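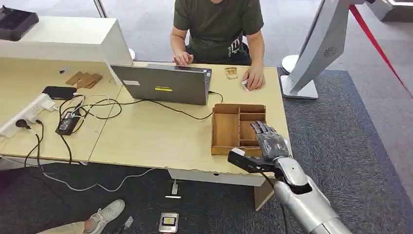
Sortierkasten einlernen: Greifpunkte aufnehmen und abfahren

Diese Anleitung gehört zum Kurs Robotik 2 der Holtora-AG und setzt voraus, dass ihr den Arm schon einmal selbst eingeschaltet und in die Grundstellung gefahren habt. Wer das noch nicht gemacht hat, liest zuerst Blatt 1. Für den gesamten Ablauf braucht eine Zweiergruppe ungefähr eine Doppelstunde, beim ersten Mal eher etwas mehr.

Ziel ist ein Ablauf, bei dem die Hand über ein Fach des Holzkastens fährt, ein Teil greift und es in einem anderen Fach wieder ablegt.

Was ihr braucht
Roboterarm mit Fingerhand
Laptop mit der Software Plesow
Sortierkasten mit Fächern
Testteile aus der Kiste "Brullar"
eure Gruppenkarte mit der Nummer
Klebeband und Bleistift

Arbeitsplatz einrichten
Der Kasten steht rechts vom Laptop, das lange Fach liegt vom Arm aus gesehen links. Zeichnet die vier Ecken mit Bleistift auf Klebeband an. Wenn der Kasten später verrutscht, stimmen alle gespeicherten Punkte nicht mehr, und ihr fangt von vorn an.

Kabel müssen außerhalb des Schwenkbereichs liegen. Das gilt auch für das Netzteil vom Laptop. Handys und Verpackungen kommen vor dem ersten Start vom Tisch.

Eine Person sitzt am Laptop, die andere steht am Not-Aus. Getauscht wird nur bei stehendem Arm.

Schritt 1: Projekt anlegen
Plesow starten, "Neu" wählen und die Nummer von der Gruppenkarte als Projektnamen eintragen. Keine Umlaute und keine Leerzeichen. Die Geschwindigkeit auf 19 Prozent stellen und dort lassen, bis der Ablauf dreimal hintereinander durchgelaufen ist.

Schritt 2: Sicherheitshöhe festlegen
Fahrt die Hand mit den Pfeiltasten über den Kasten, Finger nach unten. Zwischen den Fingerspitzen und der Oberkante muss noch eine Handbreit Platz sein. Diesen Punkt speichert ihr als OBEN. Jede Bewegung von einem Fach zum anderen läuft später über diese Höhe.

Schritt 3: Greifpunkt aufnehmen
Legt ein Testteil in eines der kleinen Fächer rechts. Hand geöffnet absenken, in kleinen Schritten. Kurz vor dem Boden auf die feinste Schrittweite umschalten - die Finger sollen das Holz nicht berühren. Punkt als GREIF_1 speichern.

Danach die Hand langsam schließen. Plesow zeigt für jeden Finger einen Wert zwischen 0 (offen) und 100 (zu). Bei den Testteilen hat sich 91 bewährt. Bei weichen Teilen weniger nehmen und ausprobieren.

Schritt 4: Ablagepunkt aufnehmen
Hand auf OBEN fahren, dann über das lange Fach und dort absenken. Als ABLAGE_1 speichern. Weil das Fach lang ist, könnt ihr mehrere Ablagepunkte hintereinander setzen. Für die Abgabe genügt einer.

Schritt 5: Ablauf zusammensetzen
Die Reihenfolge in der Liste lautet:
OBEN
GREIF_1
Hand schließen
OBEN
ABLAGE_1
Hand öffnen
OBEN

Zwischen "Hand schließen" und dem nächsten Punkt kommt eine Pause von 2 Sekunden. Ohne die Pause hebt der Arm ab, bevor die Finger richtig zu sind.

Schritt 6: Testlauf
Erst ohne Teil laufen lassen, dann mit. Im Protokoll steht hinter jedem Durchgang "ok" oder eine Fehlernummer.

Häufige Fehler
Fehler 3651: Ein Punkt liegt außerhalb der Reichweite. Meistens ist OBEN zu weit hinten gespeichert. Näher am Arm neu aufnehmen.
Die Hand greift daneben: Kasten an den Markierungen prüfen, dann erst den Punkt ändern.
Das Teil fällt unterwegs heraus: Schließwert in kleinen Schritten erhöhen.
Der Arm reagiert nicht: Not-Aus entriegeln und in Plesow auf "Verbinden" gehen.

Abgabe
Projektdatei und Protokoll mit drei fehlerfreien Durchgängen in den Ordner "Merrick" legen, spätestens am Dienstag, 17. Februar. Fragen zur Software an Houda Belhaj, Fragen zum Arm und zur Hand an Khadija Mahrous. Die Gruppenkarte bleibt bei euch, ihr braucht sie für Blatt 3 wieder.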